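Moving my mother's piano

I have put off writing this one up for a while. The piano has been in our front room since January and I still walk around it sideways, so maybe it's time.

It was my mother's. An upright, dark, heavy as a car, bought used in Dunmore before I was born. She taught on it for years and then she didn't play it much, and then she moved to the apartment in Vastberg and it stayed behind in the old house with a sheet over it. When the house sold we had until the end of the month to get it out.

My brother didn't want it. His place is up two flights and the stairs turn twice. I have one step at the front door and a living room that is bigger than we need, so it was always going to be me. I don't play. I had lessons until I was ten and I can still do the left hand of one waltz.

First I called around for prices. The first mover wanted 477 dollars, which included a wait time I didn't understand and a fee for the step. The second wanted 385 and asked me on the phone if it was a "real" piano. I said I thought so. He asked for the height and I had to drive back over with a tape measure.
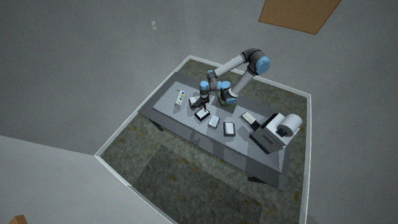
Thaddäus Sutter wrote back, when I first mentioned all this, that I should ask any mover whether they bring their own skid board, and hang up on the ones who say a dolly is fine. He had seen one go over on a driveway and the iron part inside cracked clean through, and after that it was only good for the dump.

So I asked. The cheaper man said yes, he had a board, and straps, and another man. I booked him.

The day itself was short. They came at 8 in the morning, earlier than they said, and I was still clearing sheet music out of the bench. They took the lower panel off and looked inside with a flashlight, put it back, wrapped the whole thing in quilts and tipped it up on its end. I had not known you could do that. It made one low sound, all the bass strings at once, and then it was quiet. I went and stood in the kitchen for the part with the porch.

The drive is a little over an hour if you go by Griltier. I followed behind the truck the whole way and didn't put the radio on. I don't know what I thought I was going to do if something fell out.

At our end it went in easily. They set it where I pointed, on the inside wall, away from the heat vent, and were gone before lunch. I gave them coffee and they drank it standing up.

Then there was the tuning. You are supposed to let a piano sit in the new house first, so the wood can get used to the air. I read two weeks in one place and two months in another. I waited almost 4 weeks and then called the woman in Sikberg who used to do it for my mother. She is retired but gave me the number of somebody younger, and he came out on a cold afternoon with a case full of felt strips and levers.
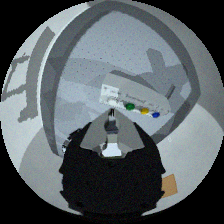
He told me straight away that it was low all over, nearly a half step, and that he wasn't going to bring it all the way up in one visit. Strings that old can snap if you rush them. Better to raise it partway, let it settle, come back in the spring and do it again.

I asked if it was worth the money. I meant it as a plain question. He played a few chords up and down and said the soundboard was fine, the hammers were worn but had some years in them, and that a piano shop would not give me anything for it. Those were two separate answers, he said, and I could pick which one I wanted.

I picked the first one. He worked for a couple of hours. It is not a nice thing to listen to, the same note over and over with the pitch creeping up, and the dog went upstairs. When he was finished he played something quick and showy and it sounded like our old house. I had to go and look for my checkbook for longer than it takes to find a checkbook.
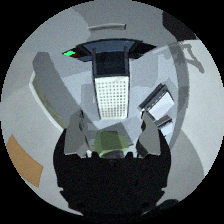 Since then I have been trying to play a little. I do 15 minutes after supper, before the dishes. I started with the book she used for beginners, which still has her pencil marks in it, mostly the word "count" with a line under it. My right hand is all right. My left hand wants to play the waltz no matter what is on the page.

My mother came over last month and I thought she would sit down at it. She didn't. She lifted the lid, pressed the A above middle C a few times and said it was still flat. Then she asked why I'd put it on that wall when the light was better on the other side. I explained about the vent. She said they'd had it next to a radiator in Dunmore for eleven years.

She did play before she left, standing up with her coat on, maybe a minute of something I didn't know. She said the bench was too low and somebody had been messing with it. It was me. I have turned it back up to where she had it and I sit on it that way now, with my knees almost touching the underside.

The tuner comes again in April. I need to find a lamp before then.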